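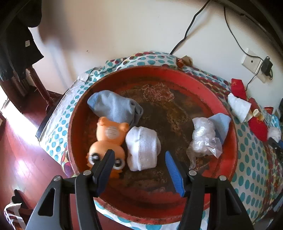

So I finally watched Kamomen, the sea monster movie my cousin has been pestering me about since August, and I have thoughts. Mostly good ones! I went in knowing next to nothing (I skipped the trailer on purpose, trailers give away the whole third act these days) and I think that's the way to do it.

The setup is simple. A ferry called the Donnelly leaves a tiny island with 42 passengers on board, the fog rolls in, and the radio starts picking up a voice reading out the names of people who are still sitting in the cafeteria. That's the first ten minutes, and it is so creepy. I had to pause it and go make toast.

What I liked best is how long they hold off on showing you the creature. You get a wake in the water, a dent in the hull, a wet hallway. Then there's a long stretch in the car deck, lit only by hazard lights blinking on and off, and I watched most of that through my fingers. The sound is terrific too – lots of groaning metal, hardly any music.

The middle sags a bit. There's a subplot about the captain's brother and a stolen boat that I kept waiting to matter, and it gets maybe one line at the end. And once the monster does show up in full, it looks a little rubbery in daylight. I didn't mind so much, I grew up on rubbery monsters, but my cousin says the people in her row were laughing.

She saw it in a theater, by the way, at the Prekurberg festival, in a room with 500 seats and every one of them taken. I saw it on my couch with a blanket. I'm a bit jealous, because this is a movie that wants a crowd. If it's playing anywhere near you, go to the late show.

It's from the same team that made Ginine, the haunted bakery one, which I wrote about on here a while back and which I still think is the better film. Tighter, funnier, and the ending really lands. Kamomen has two endings, and I would have stopped at the first. The shot of the empty lifeboat was perfect! Then we get another eight minutes on the mainland with a guy in a suit explaining things.

Still, I'd watch it again, and they're clearly hoping for a sequel. I'll be there for it, grumbling about the guy in the suit.

Next up is that submarine thing everyone keeps emailing me about. Please, no spoilers in the comments until I've seen it.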